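Gripper Trials, Round 2: The Table-Clearing Weeks

We spent most of July finding out which handheld gripper we could live with. The short list had two names on it, the Flasberg and the Ojala, plus a third that arrived with a stripped screw and went home again. Wafula Wanyama kept the score sheet. I kept the receipts, which were less encouraging.

The job was the same for every pair: walk up to a table, pick up the dishes and the cloth, put them somewhere sensible. A toddler can do it, though a toddler will not give you 50 clean runs before lunch.

Each run got a pass, a fail, or a "Hotell," our word for a run that looks fine until you check the tracking and find that the left hand spent four seconds in the next building. We named it after the software build that taught us the word.

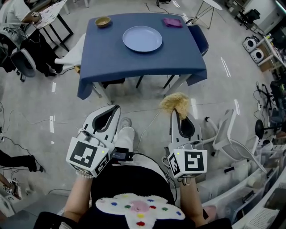

Plates were the part I had been dreading. A rim gives you something to pinch, but not much, and the finger pads have opinions about angle. Come in too flat and you push the plate across the tablecloth. Come in too steep and you are poking dinnerware with a stick. Wafula's advice was to slow down, which he gave often and from a chair.

Cloth went better than expected. Folded cloth, anyway. Both pairs could grab a corner, and the Ojala let go of it when asked -- a quality I had not thought to put on the score sheet.

Bowls were somewhere in between. The small ones fit the fingers nicely but like to roll along on their own edge. We lost 14 runs to this and one afternoon to arguing over whether a bowl that lands upright by accident counts as placed. (It does. I checked the rules after writing them.)

Final count was 202 runs that we would show to another person. The Ojala came out ahead on comfort, the Flasberg on tracking, and my wrists on complaints.

Next up is the Bonilport controller, which promises lower lag and ships with a manual the size of a gum wrapper. Wafula has already started a new score sheet. It has a column for letting go.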